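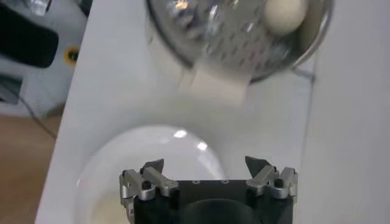 ## Turunen Forton floor lamp, after one winter and most of a summer

I bought the Forton because the reading corner in our living room had the lighting of a parking garage. It cost $200, which is more than I paid for the chair it stands behind.

Assembly took 27 minutes. The instructions are all drawings, and the little man in them has a much better attitude than I do. Step four wants you to feed the cord through the pole before screwing on the base. I did it after, then I did it again.

The light itself is lovely. It's warm, it dims down to almost nothing, and it doesn't buzz at the low end the way my old Narno did. The shade is a heavy oatmeal linen that hides dust well, a quality I look for in most furnishings.

Now the complaints:

- The dimmer is on the floor. You work it with your foot, in the dark, and you will find the cat first.
- The pole leans a little to the left. Tightening it makes it lean a little to the right.
- The cord is 81 inches long. My outlet is farther away than that, so there's an extension cord under the rug.

My neighbor Nhàn Mạc has the Zovport arc lamp, the one with the marble foot, and it is better looking in every way. It also takes two adults to move it for vacuuming. I can shift the Forton with one hand while holding coffee in the other.

Four stars. I'd buy it again in the dark green, which they stopped making in October.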